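Ticket 2798 — Door-closing policy scores well in replay, poorly on the robot
Project: Skirby
Status: open, waiting on retraining

Thank you for being so patient with this one, it has been a long thread! To recap, we trained on 273 demonstrations from the laundry corner, and the held-out error looked lovely.

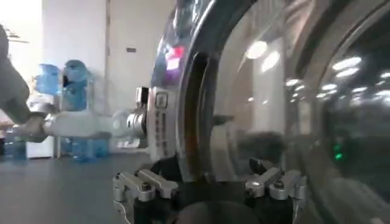

My first thought was the time offset between the wrist streams and the joint log, so I re-ran Dresel's alignment script. It found a lag of two steps, which I have corrected.

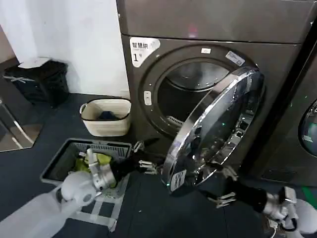 The second suspect was the crop. We had been trimming the head view quite tightly to save memory, and with the dryer door wide open like this, the right gripper is down at its lower edge — just the part a tight crop throws away. 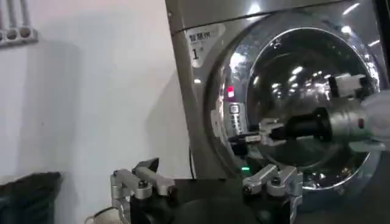

I have put the full view back and started a fresh run with the same seed. Bragança has the old checkpoint if anyone wants to compare.

Still to check: whether mixing in the drinks shelf episodes helps or hurts. 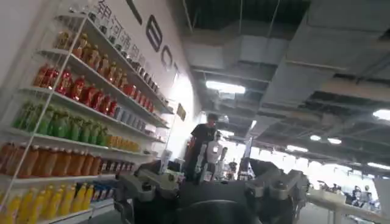 Next steps

Two runs, with and without the shelf data. I'll post the curves in this ticket.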